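# Small leather goods and card holders: item records

Item-level records for wallets, card holders and key pouches, kept by the Dolside repair bench. The set covers 300 items. Each record has one text file and one or more photographs. Maintained by Theda Brinkmann and Jaruwan Thongdee.

"Leather goods" is the shelf name and covers faux leather, coated cloth and felt as well. Material is recorded separately.

## Layout

```
records/
 wallets/
 card_holders/
 key_pouches/
lists/
 colours.csv
 closures.csv
 stitching.csv
CHANGES.md
```

Record names take the form `shelf-tray-item`. Trays run from 1 to 23. Tray 14 was merged into tray 2 in September, and its old names still resolve through `lists/moved.csv`.

## Fields

| Field | Values | Notes |
|---|---|---|
| `type` | wallet, card holder, key pouch, unsure | see below |
| `material` | leather, faux leather, cloth, felt, unsure | by eye and touch |
| `colour` | from `colours.csv` | main panel only |
| `closure` | none, snap, zip, hook tape, tuck | |
| `stitching` | matching, contrast, none | |
| `contents` | yes, no | never itemised |
| `wear` | 0 to 3 | 0 is unworn |

### Type

The line between a wallet and a card holder is not firm. Anything with a note pocket is a wallet. Anything with card slots only is a card holder. Where the inside has not been checked, use `unsure` and leave it for the second pass.

### Colour

Taupe caused more disagreement than any other value. Waraporn Phromma entered it as grey, Thanakorn Jitpraphai as beige, and both are defensible under the bench lamp. The list now has `taupe` as a value of its own, and older entries were changed to match.

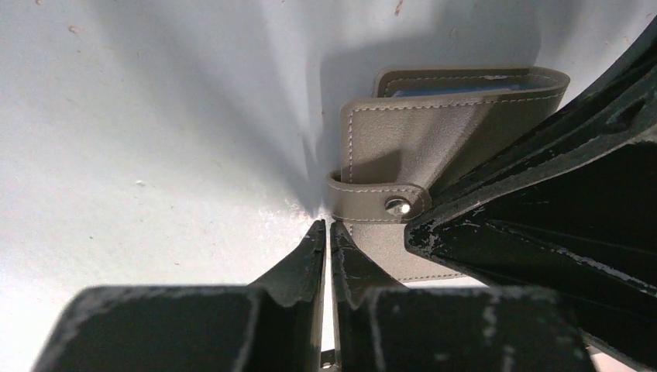

Thread colour does not go in this field. A taupe item with pale thread is `colour: taupe`, `stitching: contrast`. A card edge showing between the layers is ignored for colour and sets `contents: yes`.

### Closure

Record the fastening itself, then the part that carries it:

```
closure: snap
closure_part: strap
closure_finish: silver
```

`closure_finish` describes appearance. It says nothing about the metal. A snap on a strap and a snap set directly into the cover are separate entries in `closures.csv` — the repair is different, and so is the spare part. Straps with a rounded tip take the small punch.

### Stitching

`contrast` means the thread can be told from the panel at arm's length. Broken runs are noted as free text in `stitching_note`, starting from the strap side.

## Known problems

- Faux leather with a suede-like surface is hard to tell from brushed cloth in photographs. Check the item before changing `material`.
- Shadow across a cover can read as a second, darker panel. Two records from the Rekent tray were entered as two-tone for this reason and have been corrected.
- `wear` was scored by one person, Anong Chaiyaporn, up to tray 9. Later trays were scored by two people and the lower score kept.
- Key pouches from Khamphan have no `closure_finish`.

## Changes

Corrections go in `CHANGES.md` with the record name, the old value and the new value. Do not rename records. The bench checks the file on Wednesday and copies accepted changes to the Prumham store the same afternoon.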